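4. Rules for Working Around Household Appliances

4.1 Where the rules came from

Safety guidance for robots in factories is long, mature and dull, and dull is what a safety officer wants. Guidance for robots in kitchens is shorter. When we began the Zulero trials in June, the rulebook we inherited from the industrial cell next door had a full chapter on light curtains and nothing on refrigerators. One clause required that "all moving fixtures be bolted to the floor," a standard no refrigerator door in our experience has ever met.

We therefore wrote our own. The first draft ran to 70 rules. It covered everything from the torque limit at the wrist to who was allowed to eat lunch in the test kitchen, and it was read in full by one person, its author, Babak Rostami, who has since agreed that this was a poor rate of return. The version described in this section has 20 rules. The other 50 were merged, dropped, or found to be the same rule about emergency stops written on different afternoons.

We sort the surviving rules into 4 groups: the state of the appliance before a run, the state of the floor, the behavior of the hand near moving doors, and the written record. The groups are uneven. The hand gets the most rules and the floor gets the most violations.

4.2 Preparing the appliance

An appliance used for door and reach trials must be emptied before the session starts. We hold to this even for runs in which the robot has no business inside the cabinet. Food changes the weight of a door, shifts when the door swings, and attracts staff. Shelves and drawers come out as well unless the trial protocol names them. A bare compartment gives the planner fewer surfaces to be wrong about, and it lets the operator see at a glance whether anything has been left behind.

Doors are checked by hand over their full travel. The operator opens and closes each one, looks at the hinge hardware, and runs a finger along the gasket. A gasket that has come out of its channel adds drag at the start of the pull, and the force controller will treat that drag as a reason to try harder. We learned to look for this on an older unit at the Faretti site, where the robot tried harder with real commitment.

On two-door units, one door is assigned to the trial and the other stays shut. The draft rules allowed both doors to be used in any order, on the theory that people do it that way. People also put hot pans on paper napkins. With one door assigned, the operator knows which swing arc to stay out of, and the log needs one column where it used to need three.

4.3 The hand near a moving door

Most of our rules deal with the region we call the hinge wedge: the narrowing space between an open door and the cabinet, or between an open upper door and the top of a closed lower one. A wedge is forgiving at the wide end and unpleasant at the other. Fingers that enter it while the door is moving can be trapped between two surfaces, and an anthropomorphic hand has a good many small joints to offer up.

The rule is that the hand may approach a wedge only when the door is at rest, and that speed is limited for the whole approach. The fingers stay together. An early draft let the planner choose any hand shape it liked, and the planner liked spreading the fingers, which looked expressive and put the smallest one nearest the hinge. Palm-down with the fingers side by side is now the default for any reach past the edge of a door panel. 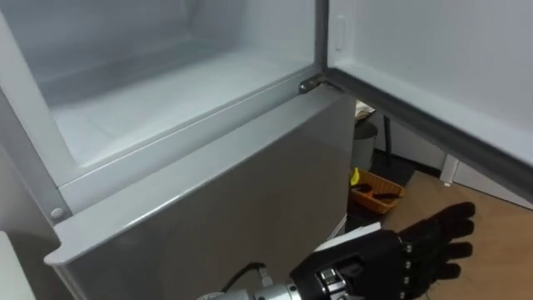 Figure 3. Right hand near the opening between the lower door and the open upper door, with the upper compartment emptied.

Cables deserve a rule of their own and have one. Any cable that leaves the wrist must be checked at the two ends of wrist travel, with the door open, before the first run of the day. The check takes less time than the sentence. A loop that clears the forearm easily in free space can find a door edge or a handle once there is furniture to find. We do not ask for cables to be hidden, only that the operator knows where the slack goes. Sleeving was tried under the Ghasemi protocol and made the cable stiffer, so that it found the same obstacles with more force.

We also require that the operator be able to say, out loud, what the hand will do next. This began as an informal habit and felt silly for the first hour. It has stayed in the rules on the grounds that an operator who cannot finish the sentence should not be pressing the button. Several of the shortest entries in our log consist of the words "it will now" followed by a stop.

4.4 The floor

The industrial rulebook asks for a clear floor within the full reach of the robot, plus a margin. Applied to a home kitchen, this leaves a robot and a hallway. We considered adopting the rule anyway and then ignoring it, which appears to be the usual practice — several sites we visited had the clause framed on a wall above the clutter.

Our replacement divides the floor into two zones. The inner zone is the sweep of the assigned door and the strip the operator would step back into. It must be clear, without discussion. The outer zone may hold ordinary objects such as bins, baskets and the legs of furniture, provided they were there when the obstacle map was made and have not been moved since. An object that has been moved is treated as a new object. An object that has been moved and put back is also treated as a new object, a point on which we have had longer arguments than the topic can support.

Tools are the weak spot. They are needed near the robot, they migrate, and the person who set one down is always certain it was someone else. The rule says that tools in use live in a container on the floor or on a bench, and that the container counts as an obstacle like any other. It says nothing about tidiness within the container. We picked our battles.

4.5 The written record

Each session ends with a one-page form. It asks which door was assigned, whether the cable check was done, what was on the floor, and how many times the operator stopped the robot. There is one box for free comments. The Jurketti form, from which ours descends, had nine such boxes, and the typical entry in each was "see above."

At the time of writing we have 632 completed forms. Stops are recorded without any grading of whether they were justified. We had planned to grade them, and dropped the plan when operators pointed out that a person who expects to be marked on a stop will think before making one, and that thinking is the part we were trying to remove. A stop made for no reason costs a few seconds and a restart. The form has a space for the reason, and "did not like the look of it" is accepted in full.

Changes to the rules go through the same page. Anyone who runs a session may propose one in the comment box, and a proposal is read at the next weekly meeting if it fits in the box. Longer proposals are returned to the author for shortening. Rostami, to his credit, has had two returned.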